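Right, a little thread about praying when your head won't shut up, as I promised a few of you I'd do one. Kettle's on, here goes. 1/

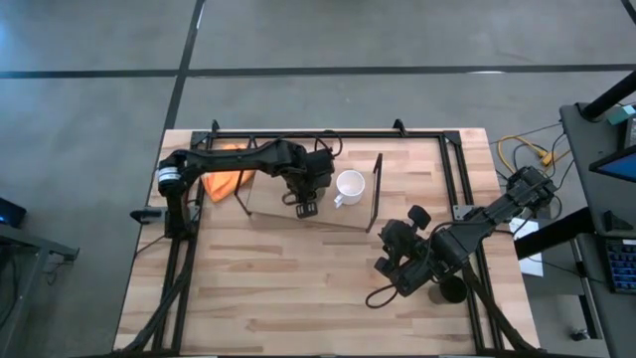 Photo: Raduvier

2/ So April was a rotten month for me, worry-wise. Nothing dramatic, just the usual 4 in the morning stuff where you lie there adding up everything you've said to anybody since Christmas and deciding it was all wrong.

3/ I'd got into the habit of listening to podcasts at that hour, which did help me nod off, but I noticed I'd stopped praying altogether. I was listening to other people talk about praying instead. Bit like watching cookery programmes and eating toast.

4/ Then I was clearing out the box of books from my gran's flat and found her old prayer book. Tiny thing, black cover, printed in 1871, and it smells like the inside of a church cupboard. She had it from her own gran and I don't think anyone has opened it in years.

5/ Loads of it is in that very grand Victorian style (so many "vouchsafes"!) and I'll be frank, I skipped plenty. But there's a page near the back headed "For One Troubled in the Night" and well, hello, that's me.

6/ It sends you to Psalm 92, which I'd never really looked at. I'd have guessed one of the gloomy ones. It's a thank-you psalm! "To shew forth thy lovingkindness in the morning, and thy faithfulness every night." Every night. I read that bit over and over.

7/ So that's what I've been doing. When I wake up, I don't reach for the phone (it lives on the landing now, with the charger). I say that one verse, slowly, and then thank God for something from the day before. It can be as small as you like. One night it was a jacket potato.

8/ Has it cured me? No! I was up for an hour only last week, fretting about the boiler. But I'm fretting in company, if that makes sense, and I seem to get back to sleep a bit quicker.

9/ A few people asked about the retreat day at Escobedo House. Yes, I went, and yes, I'd go again. You get a talk in the morning, soup, then a long silent stretch in the afternoon which I was dreading and ended up loving. Bring thick socks, the chapel is freezing.

10/ The chapel dates from 1761 and has clear glass in the windows, so you can watch the trees while you sit. I'm hopeless at silence indoors but give me a tree to look at and I can manage.

11/ The talk was on the bit in Matthew about the lilies and not worrying about tomorrow. I've always found that passage slightly annoying, as if someone's telling me to cheer up. The speaker read it as Jesus being kind to people who really did have plenty to worry about. I'm still chewing on that.

12/ She also said to write the worry down and put it under something heavy until morning. Mine go under the prayer book, though it isn't very heavy, so I've added a tin of tomatoes on top.

13/ Oh, and for those who like an app – I did try Gralik for a fortnight, the one that pings you to pray. Nice readings, lovely calm voice. The pinging made me jumpy so I took it off again. My sister swears by it, so don't let me put you off.

14/ If you want paper, the Colier notebooks are good and plain and the pages don't let the ink through. I've got one by the bed for the thank-yous. Handwriting at that hour is shocking, by the way. One entry just says "geese".

15/ If you've got a verse you go back to when you can't sleep, please pop it in the replies. I'd like to copy a few into the notebook, and I know some of you are night owls too.

16/ And if you're in a really bad patch, do talk to someone – your GP, your priest, a friend who's good on the phone. I did both the doctor and the praying and I don't think either of them minded the other.

17/ Someone's just asked which translation that psalm is. It's the King James, same as in gran's book. Off to put the bins out now, night all x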